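What an Open Day Should Measure

Opinion. July 3, 2019

Most robot demonstrations are arranged to answer one question, and it is the wrong one. The question is whether the machine can do the task. By the time the public is let in, the answer has been settled by weeks of rehearsal. What a visitor with an engineering background wants to know is how often it fails, in what manner, and who has to step in. Those answers are seldom on the handout.

I attended the open day at Grestura's site in Flurkdale with that complaint already half written. I had spent part of my working life specifying automated lines for a packaging plant, and I have watched a large number of arms pick up a large number of boxes. Grestura works on household handling: dishes, food items, drawers, small packets. The visit ran for most of an afternoon and was limited to 12 people per group, which was a sensible limit. Everyone could stand close enough to see the grippers.

The work cell is a table with two arms, one at each side, and a set of ordinary kitchen things between them. The choice of objects deserves more attention than the choice of arms. A plate standing in a rack has to be taken by a thin edge. A mug on a peg has to come off in one direction only. A drawer is a mechanism with its own travel and friction, and it will not forgive an arm that pulls off axis. Corn in a basket is irregular, and the basket itself will shift if it is pushed. Each of these is a separate contact problem. A fixture on a factory line would remove nearly all of them before the robot was ever switched on.

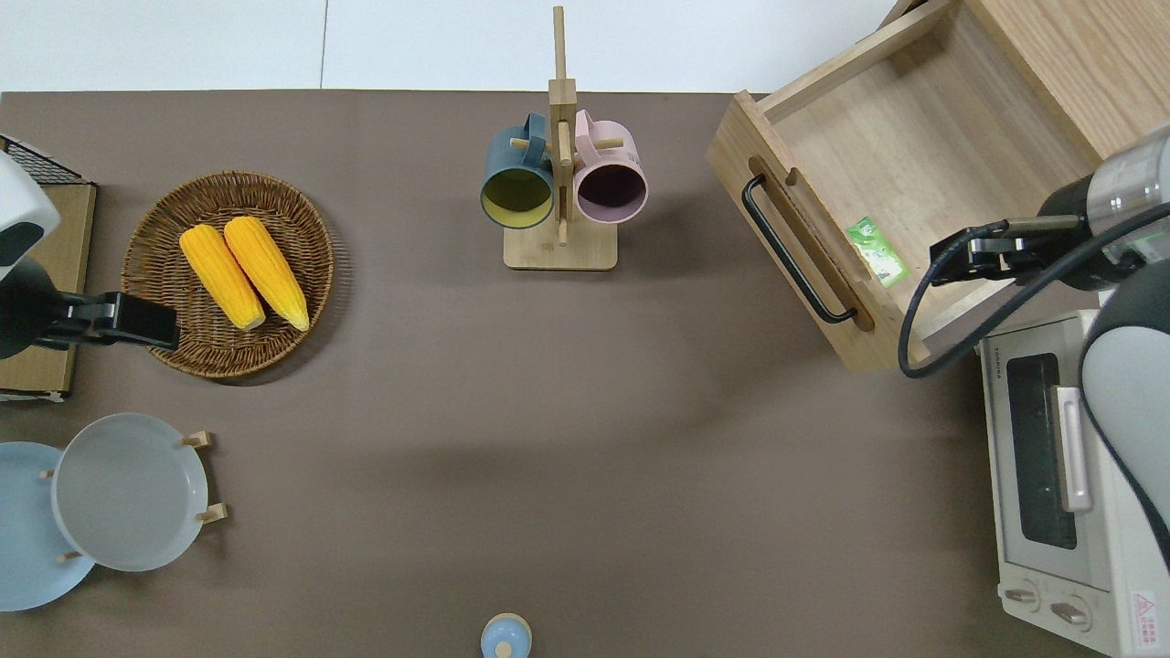
One visitor objected at this point that a kitchen with fixed positions is only a factory cell with nicer parts, and that the test should begin with someone rearranging the table. The objection is fair and I share half of it. A controller that has learned one layout may have learned very little. Still, position is just one source of variation. If the plates stand in the same rack every time, the contact at the rim will still differ from run to run, because the plate leans, the fingers close a little early, and the rack gives slightly. A fixed layout that is measured properly tells me more than a random layout that is only filmed.

The difficulty is in "measured properly." Grestura's handout stated that the cell had completed 226 runs out of 288 attempted under the current software. I was glad to see both figures. Many firms print the first one and leave out the second. But a completed run was defined as one in which every object ended in its assigned place, and the definition said nothing about time, or about whether an operator had touched anything along the way. When I asked, I was told that up to four operator corrections were permitted in a run before it was scored as a failure.

That is a large allowance. A correction can mean nudging a basket back to its mark, or it can mean saving a plate from the floor. Those events should never share a column. In the packaging plant we logged every stop by cause, and a line that needed a person to reach in once per cycle was reported as a manual line with expensive equipment next to it. The term was unkind and it kept the budget meetings short.

I would ask for three changes to the handout. Publish the number of corrections per run along with the number of completed runs. Separate corrections that restore a starting condition from corrections that rescue a task in progress. Give the cycle time as a distribution, or at least as a median and a worst case. None of this requires new equipment. The staff had a clipboard at the cell with most of it written down by hand.

The second half of the visit was better, in my view, for the reason that it was slower. The staff stopped explaining and let the cell run with the group watching. The use of two arms became the main subject. Two-arm work is usually sold on speed, and the speed argument is weak at present. The stronger argument is that one arm can hold while the other acts, or can stay at its station while the other finishes. The programming question is then one of waiting: which arm has priority, and how the other knows it is clear to move.

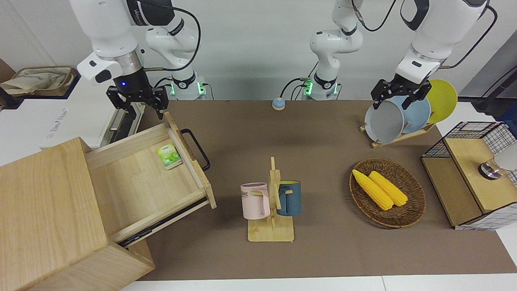

Far too much was being made of coordination, another visitor said, when a single arm with a decent rail could reach the whole table and would have half the parts to maintain. I have heard the same argument in plants for years and it is often correct. Cost of maintenance rises with every joint. My answer was that a rail solves reach and does nothing for holding. If the dish rack slides while a plate is being drawn out, a second arm can steady it, and a single arm has to hope the rack is heavy. For a cell built to study household handling, I would keep both arms. For a cell built to unload one rack all day, I would take the rail.

We did not settle it, and the staff, to their credit, did not try to settle it for us.

For comparison, I visited Neagu's demonstration room in Melton the previous August. The work there was cleaner in every visible respect. The objects were molded blocks, the lighting was controlled, and nothing went wrong in the time I was present. I came away with no opinion about the system, and I have had none since. An hour of clean operation on easy parts contains very little information. An afternoon at a cell where the staff will discuss the failed runs contains a good deal.

So my position has moved, though less than the hosts might like. I went in believing that open days should be replaced by published test results. I now think the day is worth holding, provided the log is on the table beside the cell and visitors are allowed to read it. Let the group pick a run number from the list and ask what happened in it. Any engineer on the team should be able to answer from the record, and if the record is too thin for that, the visitors have learned something useful about the record.

Grestura says the next session will use the same table and the same set of objects. I have asked for the correction counts in advance.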